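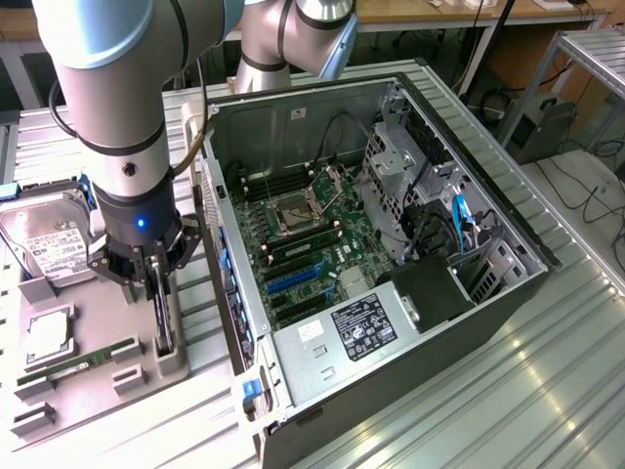 Tandex Opens Repair and Reuse Center for Office Computers in Prullerberg

PRULLERBERG, September. Tandex, a company for the repair and resale of used office computers, announces the opening of its new center in Prullerberg. The center will receive old desktop computers from schools, clinics and small companies of the region, and will prepare them for a second use.

The building has two floors and was before a furniture store. In the first year, Tandex expects to handle nearly 385 computers per month. The company has hired 25 people for the center, and 9 of them are trainees from the Eltine vocational program.

"Many offices keep their old computers in a closet for years, as they do not know where to bring them," said Mebrat Abera, director of the center. "We want to make this step easy. You call us, we agree on a day, and our driver comes to the door."

Every computer that arrives at the center is registered, and the data on its drive is erased. The customer receives a written confirmation of the erasure by e-mail. After this, parts such as memory and fans are checked and, if necessary, replaced. Computers which can't be repaired are taken apart for spare parts, and the rest goes to a licensed recycler.

The repaired computers are sold with a warranty of one year in the Tandex shop on the ground floor. Schools and registered charities can buy them at a reduced price. The first order, 42 desktop computers for the Talebi adult education center, will be delivered before the end of September.

Pickup is free of charge inside Prullerberg for five computers or more. For smaller quantities, customers are invited to bring the equipment to the reception desk in the yard. Monitors and keyboards are accepted too, but printers are not accepted at the moment.

The shop opens at 10 a.m. on working days. Requests for pickup can be made at the reception desk or by telephone.

Press contact: Mebrat Abera, Tandex, Prullerberg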